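件名: Re: [現場ML] 食器仕分け台の自動化について(続き)
日付: 2025年6月

洗い場側の者です。先日の投稿に返信します。

> Turunenの双腕を入れれば、仕分け台は無人でいけるというのがNivariの
> 説明でした。1時間に1000枚。浮いた人手は盛り付けに回せます。
> Modanelの拠点ではもう切り替えが済んでいるそうです。
> 反対意見があれば今月中に出してください。

反対というより、疑問です。

まず1000枚という数字ですが、同じ形の皿だけを流した場合の値ではないですか。うちの台に来るのは皿だけではありません。小皿に紙コップ、木のスプーンやフォークが混ざって戻ってきます。去年の12月にSkaltwoodの搬送機を入れたときも、カタログの数字は立派でした。初月に止まった回数は34回、そのたびに復旧に走ったのは洗い場の人間です。その時間はどの報告書にも載っていません。

「浮いた人手」という言い方も気になります。台のそばに立つ人は減るかもしれませんが、止まったら呼ばれる人は必要です。その人は盛り付けをしながら呼び出しを待つのでしょうか。手当はどうなりますか。今の13人のうち誰が教育を受けるのかも、説明会では答えがありませんでした。

もうひとつ、欠けやぬめりは手で触って見つけています。仕分けながら検品もしているわけで、ここを機械に渡すなら検品は別の工程として立てる必要があります。見積もりにその行がないのはなぜでしょう。

検証台の写真を貼ります。淡いピンクと水色の丸い小物、木のスプーン、茶色い筒形のカップ。この程度の点数で間隔も広く取ってあり、昼のピークの台とは比べものになりません。

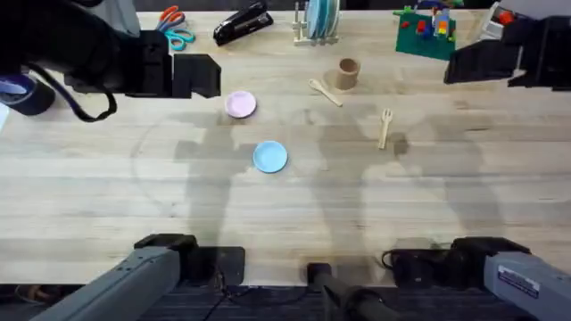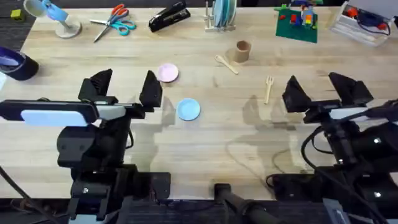
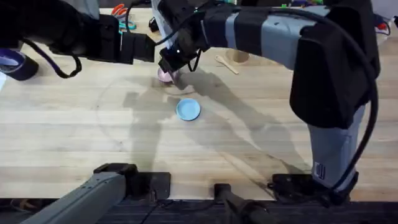
■ 次回までに確認したいこと

1. 混在した状態で流したときの処理枚数。昼の実績は1442点なので、同じ量でお願いします。
2. 停止時の担当者と手当の扱い。
3. 検品を誰が、どこでやるのか。
4. Modanelの洗い場の人と直接話せるか。管理側の感想はもう十分聞きました。

1と2の答えが出るまで、洗い場としては同意の返事を保留します。夜番の方で意見のある人は、このスレッドに続けて書いてください。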